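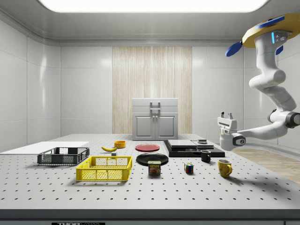

Step 4. Match the simulated cell to the bench

The Tiltivent arm is tested in simulation before any code reaches the motors. By this stage the Flulta scene file should load without errors and the robot should respond to the jog keys. The remaining work is to make the virtual table agree with the real one closely enough for a grasp to transfer.

4.1 Set the origin

Choose one hole in the perforated top as the origin and use the same hole on the workshop bench. Mark the real one with a ring of tape. All object positions in the scene file are then entered in millimetres from that hole, with x along the front rail and y towards the back wall. Do not use the table corner. On our bench the corner is rounded and gave a different reading each time it was measured.

4.2 Fix the base of the arm

The base is mounted high on the right and the arm reaches down and across to the left. Enter the mount height from the table surface, not from the floor. If the base frame is rotated by 90 degrees, the first joint will appear correct at rest and move in the wrong plane as soon as it is jogged. Check this before going further.

4.3 Place the objects

Load the two crates first. They are the largest obstacles on the left side and the planner needs them in place before it builds its collision map. Then add the plates, the mugs and the small items: the banana, the bowl, the SPAM can and the Rubik's cube. Leave a clear path between the mugs and the black platform for the first trials.

Set each object 3 mm above the surface and let it drop when the simulation starts. Objects entered at exactly zero height tend to overlap the tabletop mesh and jump.

4.4 Check the collision meshes

Switch the viewer to collision display. A mug with a single convex hull is solid as far as the physics is concerned, and its handle cannot be gripped. Split the mug into separate parts with the Fragkou tool. Our mug came out at 3,158 triangles, and the solver handled it without slowing down. The crates need the same treatment or nothing can be lowered into them.

4.5 Run the settling test

Start the simulation with the arm holding position and run 200 steps. Compare the object positions at the start and the end. A small vertical change is expected – sideways drift is a fault, usually a friction value left at its default. Correct it in the material block and repeat.

Save the file as a new version before starting Step 5, where the gripper is calibrated.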